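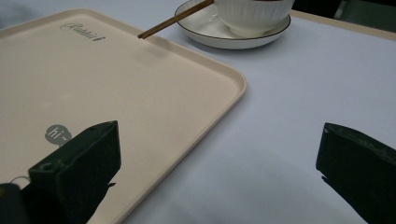

The gripper over a beige tray, with the bowl, saucer and chopsticks beyond it.

Lutz Teuber is still excited about the fault that cost his team 72 hours in April. "I love this one," he says, and starts drawing gripper fingers on the back of a lunch menu before I've even sat down.

Teuber works on Skisano, a table-setting project at Floltura, and his job is grip control. The trouble came during a long run of tray pickups. On try number 1000 (yes, exactly, he has the log printed out!) the fingers closed on a tray, lifted it and simply kept squeezing. The rim cracked. The stop button worked, everyone was fine, and the tray went in the trash.

"So we blamed the motor. Of course we did! You always blame the motor." They swapped it and got the same thing 4 hours later.

The real culprit was a force reading that froze. The controller, a Vorker unit, kept getting the last good number and took it for a fresh one. As far as the software knew, the grip was still too light, so it asked for more. "It was being so obedient," Teuber says, laughing. "It did precisely what we'd told it to do, with old news."

The fix has two parts. Every reading now carries a time stamp, and if one gets stale the fingers hold where they are and call for a person. There's also a hard limit on closing force that the software can't touch. Teuber wanted that second part from day one and is pretty happy to have it.

Next he's moving on to bowls. "Ribbed ones, smooth ones, full ones. Come back in the fall and bring a towel."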